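Ticket 348 - broadband dropping out every evening, still not sorted

Hello again, me with the dodgy connection in Dilledton. I've been asked to put everything in one place, so apologies if you've read half of it already (I did type most of it into the web form, which then timed out, so who knows).

The problem: every evening from 7 o'clock or so the internet goes off, comes back, goes off again. The light on the Sonetti router stays green the whole time, which is maddening. Mornings are fine. I can watch anything I like at breakfast!

What I've tried so far:

- turned the router off and on (many, many times)
- swapped the cable to the wall for the spare one in the box
- moved the router off the windowsill and onto the bookcase
- changed the wifi channel from 6 to 11, as your chat person suggested
- plugged the laptop straight in with a cable

That last one is the bit I'd like someone to look at properly. With the cable in I got the same dropouts at the same times, so I don't think it's the wifi at all, and I'd rather not be sent another page about moving my microwave.
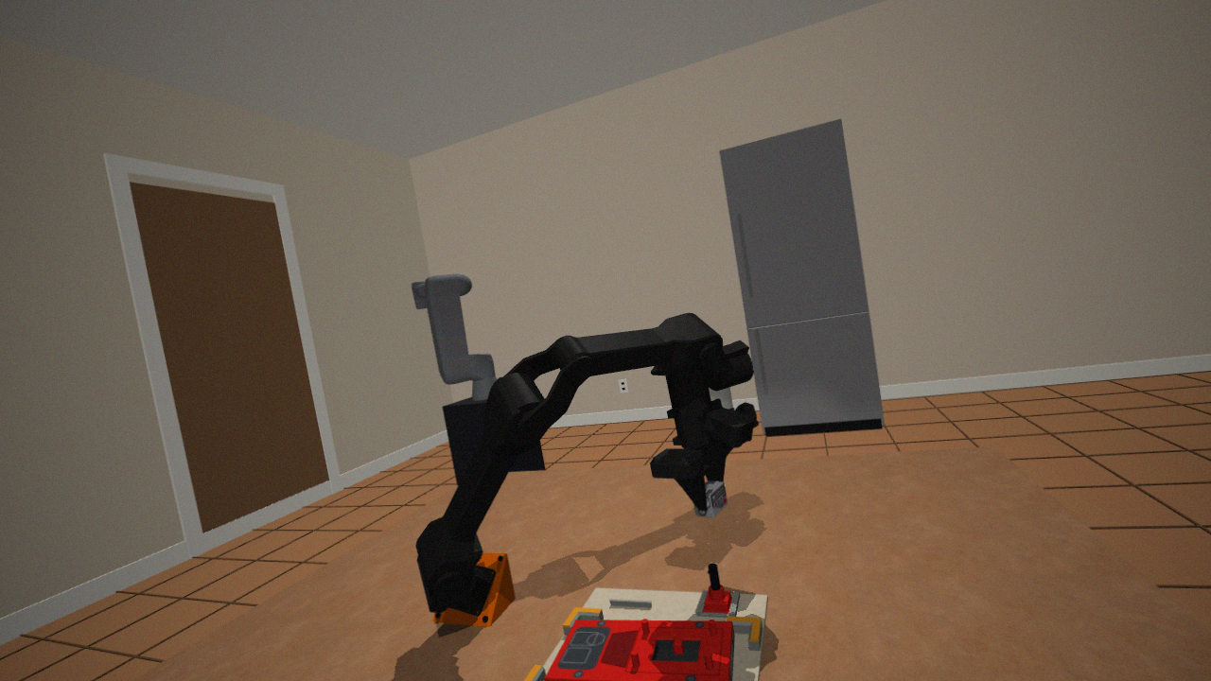 I also rang Entwistle, who own the building, and they say the cabinet downstairs was worked on in March. My trouble started in March too. Could be chance, but the flat below has the same thing and they're on a completely different router, a Prumus one.

Update, next morning: you asked for the log page. I've copied it out and it says "sync lost" 3 times between 7 and 9 in the evening, then nothing overnight. Speed test at 8am was perfectly good, evening one wouldn't finish.

Update, later: somebody did a line test from your end and marked it as passed. Lovely, but it was done at eleven in the morning, when it always works. Please could it be run again after 7? I'm in every evening this week and happy to sit by the phone.

Also, the ticket went to "resolved" by itself overnight. It isn't resolved, so I've opened it again. Please leave it open until the evening test has been done.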